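The Bare Board Years
Our pale floors, and how we learned to stop covering them

Every house on Batier Street has been through its floor phase. Ours began in August, when the rug went out for cleaning and came back two inches shorter. We rolled it up, stood it in the hall, and lived for a week with plain boards. The week has now lasted seven years.

Pale wood was supposed to be a mistake. The man at McKinnon warned us it would show everything, and he was right, if everything means coffee. It doesn't show dust, flour or the dog, who is the same color. My mother-in-law's dark walnut shows a single crumb from the porch.

The sellers talk about tone. Lamo offers nine shades of beige, and I have stood in the store holding two of them up to the light with the face of a person choosing wine. I picked the cheaper one. Guests call it "calming," a word people also use for dentists' waiting rooms.

What I hadn't planned on was reading it. Lie down with a bad back, as I did for most of one winter, and the grain gets interesting. One board has all the drama, with big arches nested like growth rings and a small mark like a knot beside them. Its neighbors are quieter company.

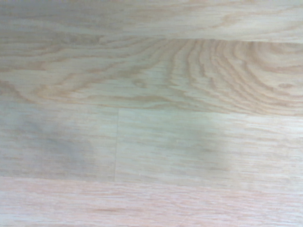 Rugs, If You Must

Buy one that is too large. Trender sells a decent flat weave, and it rolls up nicely for the hall.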